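Workshop tips for the sorting bench
Lirkwood Robotics Club - notes for members and new teams

These notes cover the bench work for the parts-sorting task: setting out trays, preparing harnesses and boards, keeping the arm's cables out of trouble, and clearing up afterwards. Programming is in the other set of notes. Most of what follows will also do for a kitchen table with a box of screws on it.

The task, for anyone joining part way through the year: mixed electrical parts go in a centre tray, each kind of part has its own outer tray, and the arm moves them across one at a time. The Putberg round allows 30 minutes for set-up and practice before the scored run. Teams lose more of that time to untidy benches than to code.

Trays

Use shallow trays with rounded corners. A gripper coming down near a square corner has less room to close, and small parts jam there. Food storage lids, seed trays and the flat bins sold for cutlery drawers all work. Paint trays do not; the slope sends everything to one end.

Keep the outer trays one colour and the centre tray something else. Whoever is standing at the stop button can then tell at a glance which side of the job the gripper is on.

Stop trays creeping with a square of drawer liner under each. Double-sided tape holds better but leaves a residue on a white table, and the residue picks up dirt that shows in every camera view afterwards. Residue comes off with cooking oil, left for a few minutes, then washing-up liquid. Do not use nail varnish remover on painted or plastic tops.

Mark tray positions with pencil ticks at the corners. Full outlines in tape look smarter but lift after a while and catch on sleeves.

Lining the metal tray

Bare stainless steel throws reflections that move when people walk past the bench. Line it with plain white paper, matt, cut slightly smaller than the flat of the base. Paper of 80 gsm is adequate. Heavier card holds its curl from the packet and lifts at one side.

If the sheet curls, roll it gently the other way over the edge of the table. Ironing it on a low heat with no steam is also effective. Replace the sheet when it has creases or pencil marks, as both can be picked up as wires by a basic vision program.

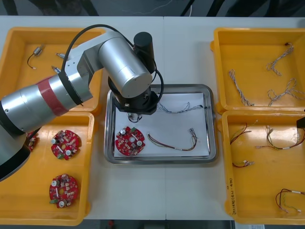
Steel tray lined with white paper, boards and harnesses sorted by type in the yellow trays.

Labelling

Write on the tray wall, never on the base. Marker on the base shows between the parts and confuses the camera, and it is hard to read once the tray is full. The side wall stays visible to people and is out of the way of the work.

Permanent marker comes off most hard plastics with surgical spirit on a cotton pad. An alternative is to go over the old writing with a whiteboard marker and wipe both away together while the ink is fresh. Test on the underside first.

Paper labels on the outside of a tray will come off eventually and end up on the floor. If you must use them, cover with clear tape taken well past each edge.

Wire harnesses

Harnesses cause most of the failed picks. A board is more or less the same shape every time; a harness is whatever shape it was left in.

Put each one down with a single gentle curve and the connector pointing outwards. If it has been wound up in a drawer all term, hang it from a clothes peg overnight with a second peg on the bottom end as a weight. Do not pull it straight by the connector. The crimps inside are not made for it and the fault may not show until later.

A tie or sleeve round the middle of the bundle gives the gripper something to close on and stops the strands spreading. White is easiest to see against coloured wire, although on white paper it can disappear from the camera, so do not rely on it as a target. Cut tie tails flush. A tail left long will hook the next harness and you will pick two.

Thin twisted harnesses in grey and white are the awkward ones. They spring back, and they tangle in storage. Keep each in its own sandwich bag or thread it through an empty kitchen roll tube. The tubes stand upright in a shoebox and a whole set can be checked by looking down on it.

Circuit boards

Scrap boards only. Boards must come off the shelf marked for bench use, with no batteries attached, and anything with large capacitors is to be discharged and checked by a member of staff before it goes near a tray.

Handle by the rim. Place boards component side up and leave a finger's width between them, more if there is room. Overlapping boards can be picked but the second one usually moves, and then the stored position for it is wrong.

Dust them with a clean, dry make-up brush or a soft pastry brush kept for the purpose. Household dusters snag on the component legs and leave fibres behind. Do not use a vacuum cleaner nozzle; it builds up static and it will take small parts with it. 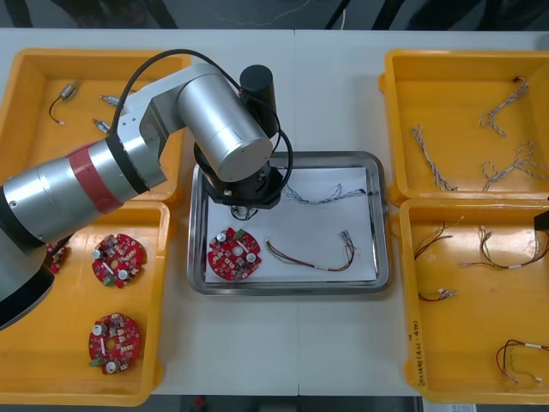

Small motors belong in a tray with nothing much else in it. The lead will curl round any neighbour, and the body may roll if the tray is not level. Check with a marble before you start. If it rolls, put folded card under the table leg, not under the tray, or the tray height will no longer match the one in the program.

Loose metal pins and barrels should lie flat and apart. A gripper with smooth fingers will drop them. Two turns of wide rubber band on each finger improves matters a good deal, and the bands should be changed when they go shiny.

The arm and its cables

Leave slack in the external cable loop. It needs enough to let the wrist turn through its whole travel, and no more than that or it will drag through the trays. Move the arm to its furthest pose at low speed, look at the loop, then do the same at the closest pose. Adjust with hook-and-loop straps. Zip ties are too tight for this and somebody then has to cut them off next to a cable.

Our speed limit during practice is 200 mm per second. It may be raised once a team has had 2 clean runs in a row, with a staff member present.

Where two arms share a table, park the idle one at its own end and confirm the parked position on the screen as well as by eye. Keep hands off the table whenever either arm is enabled.

Floor cables should run behind the table and be covered with a strip of offcut carpet, rough side down, where people cross them. Tape is acceptable for one session.

Clearing up

Empty the centre tray first. Sorted trays can be stacked with a tea towel between each, boards at the top of the stack. Wipe the table with a damp cloth and a drop of washing-up liquid, then dry it. Spray cleaners are not to be used near the arm.

Run a magnet in a sandwich bag over the floor to collect steel pins, then turn the bag inside out over a pot. It will not find copper, brass or aluminium, so sweep as well.

Spare drawer liner is in the Zestinell box under the sink. The Hung crate is for broken harnesses only - please stop putting good ones in it. Trays must be back on the shelf by the end of January for the stock check, including the ones on loan to the Putberg team.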